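Home | News | Events | Training | Contact

We use cookies to improve your visit to this site. Accept | Settings

Open day in Roltby shows how robots learn household work

22/04/2022

Memdale opened its workshop in Roltby to the public last week, and over 200 visitors came during the day. It was the first open day since the company moved into the building in March, and the interest was bigger than the organizers had expected. By noon the parking place behind the hall was full, and later guests had to leave their cars at the sports field.

The program had four stations. At the first one, visitors could see a small arm from the supplier Isel that sorted screws and plastic caps into trays. The second station belonged to the Bianchini company, which makes soft finger pads for grippers and had brought samples to touch. The third was a short talk about safety, given every hour in the meeting room.

Most people stayed longest at the fourth station, in the open area next to the offices. There, the staff showed how they record human work so that a robot can learn from it later. The demonstrator holds one gripper in each hand and does an ordinary job with them, for example with cleaning equipment or cables. Under each gripper is a white cube with black square patterns, and these patterns help the software to calculate the position of the hand.

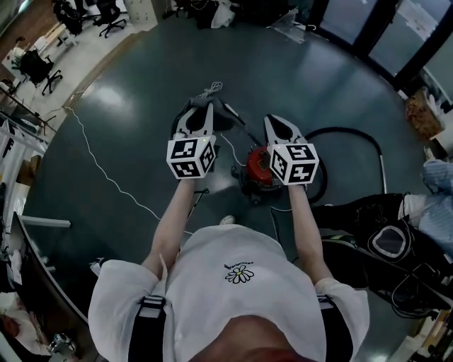 Each recording is quite short, and the same job is repeated many times with small changes. According to the company, its collection now contains 639 recordings of work on the floor and at the table. Cables and hoses are still among the most difficult objects, as they take a new shape every time they are moved.

Visitors were also allowed to try the grippers by themselves. The waiting list for this had 36 places and was full before lunch. Several school pupils found that picking up a thin cable needs much more patience than they had thought. Some of the older guests asked about the price of such robots for private homes. The company answered that it doesn't sell any product for homes at present.

Memdale plans to repeat the open day next year. School classes from Roltby and the surrounding villages can ask for a guided visit before that time by writing to the office. The visit is free of charge, but groups must register in advance.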